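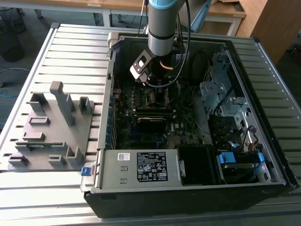

Speaker notes – What the teardown cell changed for us at Milside

Slide 1. Hello, thanks, who I am. Ask for hands: who here has opened more than one PC in a day? Keep it quick.

Slide 2. The old way. Two long benches, everybody did everything: open the case, pull the memory, sort the boards, sweep up. Sore thumbs by lunch! Say how much I liked that crew and still do (same crew, by the way).

Slide 3. The arm came in June from Vulleo. Towers on their side, panel off, and the fixture plate right next to them on the slats. We redrew that plate 11 times. Pause here, people who build fixtures will laugh.

Slide 4. What people do now. This is my favorite part, slow down. Our bench techs teach the positions themselves – they know where a clip sticks better than any drawing does. 12 of them can now set up a new case model without calling Dikavari for help.

Slide 5. The hard bits. Odd screws. Cables lying across the slots. Shift swaps got messy and we had to rewrite the break schedule. Pay grades took about 19 weeks to sort out, too long, say so plainly.

Slide 6. Next: the same setup at the Havlíček site. Their techs visit ours first, before anything gets bolted down.

Leave the last slide up for questions. Water is behind the lectern.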